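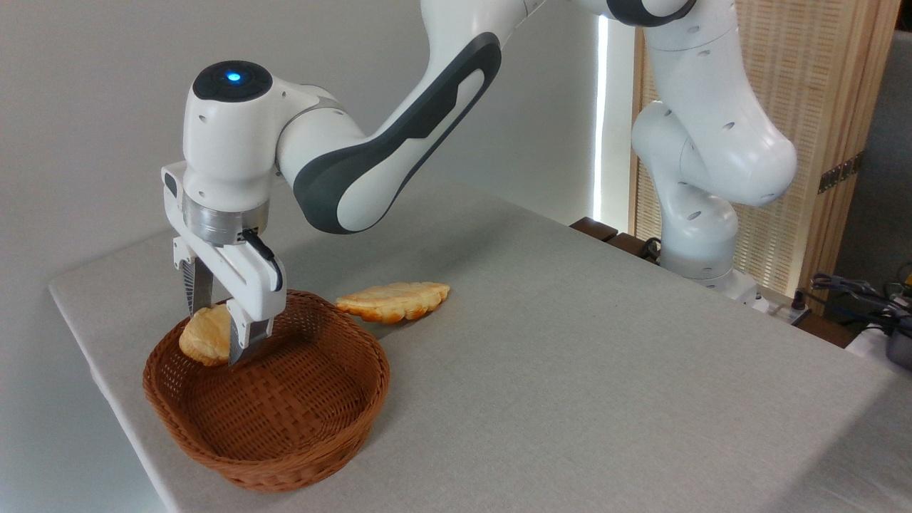

The Arm Is the Cheap Part

What a small bakery company learned from a year of planning for a machine that puts pastries in baskets

Every equipment budget I have ever admired started out as a bad one. The first budget for the packing project at Jarkside, a bakery company with a wholesale kitchen and a handful of shop counters, fit on the back of a flour invoice, and it had exactly two lines on it. One said "robot." The other said "table." There was a number next to each, and a circle around the total, and I'm told everybody who saw it was rather cheered up by how small it looked.

I spent a good part of the spring visiting the kitchen, mostly before seven in the morning (the hour when the coffee is strongest and people are most willing to talk about money), and by then the two lines had grown to 59. I asked to see all of them, and the company, to its great credit, pulled up a stool for me and let me read.

If you run a small food business, or any business that handles things that are soft, light and a little different every time, you may well be in the middle of this same conversation. The sales brochures have gotten friendlier and the arms have gotten smaller. You can now stand one on a tabletop next to a wicker basket and have it pick up a pastry by the edge, which a few years ago would have seemed like a strange use for such a thing. And so the question that used to belong to car plants has wandered into kitchens: should we buy one, and what do we need to set aside if we do?

The job nobody wanted to keep

Jarkside's problem was baskets. The company sells gift baskets and breakfast baskets to hotels and offices, and every one is filled by hand in a short, crowded stretch of the morning. On an ordinary day that comes to 290 baskets. In the weeks before the winter holidays, the kitchen has gone as high as 1,162, with bakers pulled off their ovens to help and the front counter running on one person and good will.

The work isn't hard, exactly. You take a pastry, you set it in the basket so it doesn't crush its neighbor, and you do it again. But it is tiring in the wrists, it comes at the worst part of the day, and the people who are best at it are the same people the kitchen most wants near the dough. The owners weren't looking to send anyone home. They wanted their bakers back, and they said so early and in writing, which I'd recommend to anybody, as it changed the tone of every meeting that came after.

They looked first at a proper packing line and got a quotation that would have swallowed the building. Then they looked at a single arm on a table, and that's when the flour invoice came out.

Fingers, and what they cost

The grocery list really begins at the end of the arm. A robot arm on its own has no hand to speak of, and the hand is often quoted separately. Jarkside settled on a plain gripper with two fingers that close toward each other, which is about as simple as these things come, with textured pads where the fingers meet the food.

The pads turned out to deserve a budget line all their own. A pastry is a miserable thing to hold if you are a machine. Squeeze a little too much and you have crumbs; squeeze too little and you have a pastry on the floor. A puffy, rounded one wants to be pinched in a different spot than a long one with wavy edges, and both of them change from batch to batch depending on the weather and the oven. The kitchen went through several sets of fingertips in the trial period, and the planning sheet now treats them the way it treats piping tips, as a thing you buy again and again and keep in a drawer.

There is a food safety side too, and I'd urge you to settle it before you get attached to any particular machine. Ask the seller, in plain words, which surfaces may touch food people are going to eat, and get the answer on paper. Ask how those surfaces come off, what they can be washed with, and whether the spare set is included. Jarkside ran its early trials entirely with pastries set aside from sale, and put the cost of them into the budget as test material. It was a modest figure, though it did hurt a few feelings among the bakers.

The table, the wall and the wires

Now for the second line on that invoice, the humble table. An arm reaching out over a basket pulls on its base in a way that a wobbly prep bench will not forgive, so the table has to be stiff, and it has to stay where it's put. For trials, a soft fabric-like covering on the top is a pleasant thing, easy on the eyes and on anything set down on it. For daily production, the company priced a second top that could be wiped and sanitized, and that line was added later than it should have been.

Then there is everything that hangs off the back. I have yet to see a small robot station without a bundle of cables gathered at one corner, and I've come to think of the bundle as the most truthful part of any installation. Power, controls and whatever else the setup calls for all have to run somewhere, and in a kitchen they have to run where a mop won't find them. Jarkside's electrician gave the planning group two prices, one for doing it quickly and one for doing it so that the health inspector and the night cleaner would both be happy. They paid the second price, and they speak of it warmly.

Light was another late arrival. Daylight coming through a gap in the morning lands on a worktable very differently at six than it does at nine, and if your system uses a camera to find the next pastry, that matters quite a lot. A plain wall behind the work and steady light over it cost very little compared with everything else on the page, and I'd put both near the top of anyone's list.

Rent it, buy it or borrow it for a while

Jarkside took three offers, as most people would. Patisov, a dealer in bakery equipment, offered an outright sale with a year of service. Manalo, a leasing firm, offered a monthly payment with the right to hand the machine back. And Jirkach, a small integration shop that sets these stations up for a living, offered something in between: a paid trial first, with the fee counted toward the purchase if the kitchen went ahead.

The sale was cheapest if you looked at five years and assumed nothing would change. The lease was cheapest if you looked at one year and assumed that everything would. The trial looked like the most expensive way to begin, and that's the one they chose. I think they were right, although I can see why a tighter company might flinch.

What swayed them was the way the trial was written. The contract asked for 300 baskets, filled with the kitchen's own assortment and judged by the kitchen's own packers. A basket passed if a packer would have put it on the van without touching it. There was no talk of cycle times or percentages in the headline terms, and the integrator, who had surely seen plenty of other kinds of contracts, agreed to it over the course of one long breakfast.

I love that clause. So many trial agreements measure what's easy for the seller to measure, such as how quickly the arm moves from here to there with nothing in its fingers. Speed is lovely, but a basket with a torn croissant on top has to be done over by a person, and that person's time belongs in the budget as well.

The lines that came in last

Reading down the sheet, you can more or less tell when each line was added by how cramped the typing gets. Training is near the bottom, and it had to be revised twice. The first version paid for two people to learn the station. Then somebody pointed out that two people can both have the flu, and the number went to four, with paid hours for practice outside the morning rush.

Below that comes a line for baskets, which made me laugh until I thought it over. Woven baskets vary. One has a rim that sits a bit high, another leans, and a person adjusts without noticing while a machine may not. The kitchen had always bought whatever its supplier had on hand, and now it pays slightly more for baskets that match each other. That cost arrives every single month for as long as the station runs, and it would never have appeared in any dealer's quotation.

There's a line for floor space, too, worked out as though the kitchen were renting that corner to itself. There's one for downtime, which covers an extra pair of hands for the mornings when the station has to sit idle. And there's a line, my favorite, simply marked "change our minds," which is money put aside for moving the arm to some other task if baskets go out of fashion or the hotels start asking for boxes.

Add it all together and the arm itself is well under half. The people at Jarkside weren't upset by that when I asked, only a little sorry they hadn't known it in the beginning, when they were comparing arm prices down to the last few dollars and hadn't yet measured the doorway.

If you are about to begin a sheet of your own, I'd suggest starting it on the floor, on a busy morning, next to the people who do the job now. Write down what they reach for, where they set things when their hands are full, and which pastries they pick up more gently than the others. Bring that page to the first dealer meeting and let it be the thing you talk about.

The planning group's next review is set for April, over breakfast again, and the new top for the table is on the agenda ahead of everything else.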